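Stock handling, session 4: sorting returns into crates
Handout, 27/09/2019

Right, carrying on from where we ran out of time last week. We'd got as far as the Rivley sheet and the bit about one product line to a crate, so have that page open. Room 104 again for the practical, and please bring your gloves (the thin ones - you can't feel a card edge through the thick pair).

Boxes first, as they're easy. Stand them upright, logos all facing the same way, in straight rows. I like to fill from the back of the crate so I'm not reaching over what I've already done. If a row is short, leave the gap at the front where the next person will see it.

Carded goods are a pain! Chargers, cables, anything on a hanging card with a plastic bubble. They slide about and they won't stack, so I don't try. Lift each one out with both hands, check the bubble and the corners, read the code, then tick it off.

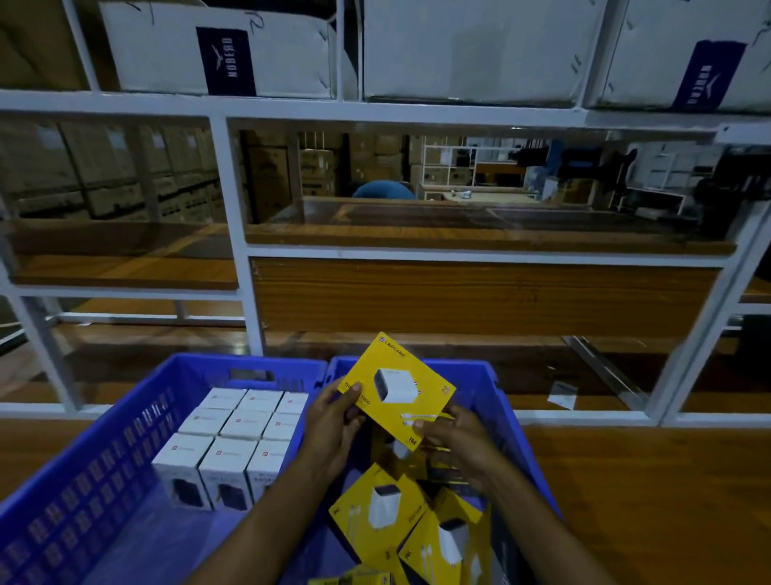
Bent corners go through as normal, split bubbles don't. Write those on the Dinu form with the shelf number and put them to one side till the end.

For October: read section 15 of the Clostari guide and have a go at the short pick list, order 2627. I'll want it on paper, please.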